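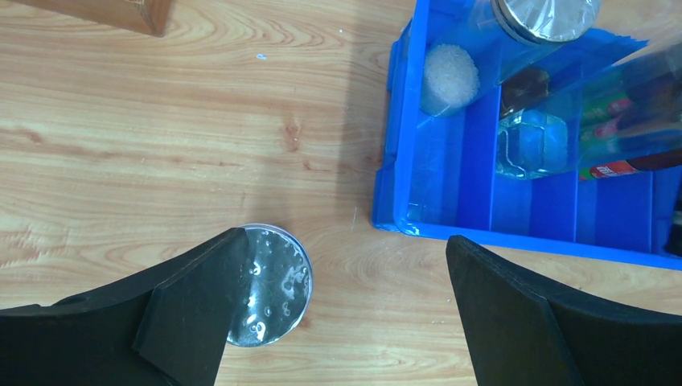 Ticket 1027 – left finger stalls on close
Blažena Kolář, 13/12/2020
2 min read

Fault: on the Plustitz cell the gripper stops part way when picking up round lids. Controller shows error 87 and the arm holds position. First seen in November, now 121 times in the log.

Tried so far:
Restarted the controller. No change.
Cleaned both fingers and checked the screws. No change.
Lowered the closing speed. Fewer stops, but it still drops lids.
Swapped the motor cable for the spare from Valo – same error.

Michalík say the left finger drive is due for service after 2000 hours and ours is past that. Part ordered through Pridis.

Until it is fitted, keep hands out of the bin unless the arm is powered off. Ticket stays open.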